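## The Onthorpe round plate

I've been selling tableware out of my shop for a while now, and the plate people ask me about most is the plain one. No rim pattern, no scallops, just a round plate in a dusty mauve-pink that sits somewhere between an old rose and the inside of a shell. We call it the Onthorpe. I eat off mine most days, so this page is going to be a bit longer than the one for the gravy boat (sorry, gravy boat).

The glaze was mixed by Shih-chieh Fu, who went through a lot of pinks before we landed on this one. The early ones were too sweet — like birthday cake — and one of them went nearly brown next to tomato sauce. This one holds up next to red food, which I care about more than I probably should, as somebody who puts ketchup on eggs.

### What you're getting

- One round plate, mauve-pink, glazed front and back
- Stoneware, with an unglazed foot ring sanded smooth
- Dishwasher and microwave safe
- Not for the oven or the broiler, please
- $56 for a set of 3, or $94 for a set with the matching Su bowls

I get asked if I'll sell singles. I do when I have odd ones left over, and they go up at the bottom of the shop page, usually in May when I clear the shelves for the new firing.

### Living with it

It's a good size for a sandwich and chips, or for a burger if you want room to put a puddle of something on the side. I also use one as a landing spot on the table. You know how a bottle of ketchup or syrup always leaves a sticky ring? Put a plate under it! It wipes right off the glaze, and the plate goes in the dishwasher with everything else. My brother-in-law thinks that's a waste of a nice plate. He also keeps his good mugs in a cabinet and drinks out of a jar.

Knife marks do happen. If you get gray lines from steel cutlery, a dab of baking soda paste and a soft cloth will take most of them off. Skip the green scrubby side of the sponge, it dulls the shine and I can't fix that from here.

The color shifts a little with your light. Under warm bulbs in the evening it looks pinker, and in morning light it goes more toward mauve. On a dark wood table it's moody, and on a white table it really stands out, which is how I like it best.

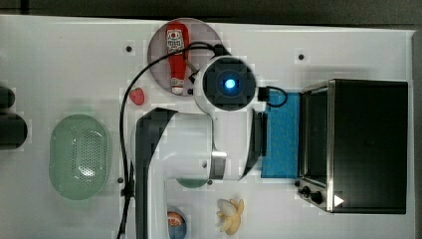
Now, stacking. The foot ring is narrow, so a pile of these stays put in the cupboard, but I'd still slip a paper towel between them if you're moving house or lending them out for a party. Ours ship with a card divider between each plate, and you can save those and use them again.

If you want placemats to go with them, the Lemeck ones in oat are my pick. Bondwood also makes a plain tray that takes two of these side by side, and I keep a few in stock.

### Ordering and returns

Musyoka Nzioka packs the orders and he's careful to the point of being slow, so give us a few working days before it leaves the building. Shipping is free over $80. If a plate shows up chipped, send me a photo of the plate and the box and I'll put a new one in the mail — you don't need to send the broken one back.

Colors vary a touch from one firing to the next. If you're adding to a set you already have, write the firing letter from the underside in the order notes and I'll match it as closely as I can. The letter is stamped inside the foot ring, and it can be faint, so tilt it toward a window.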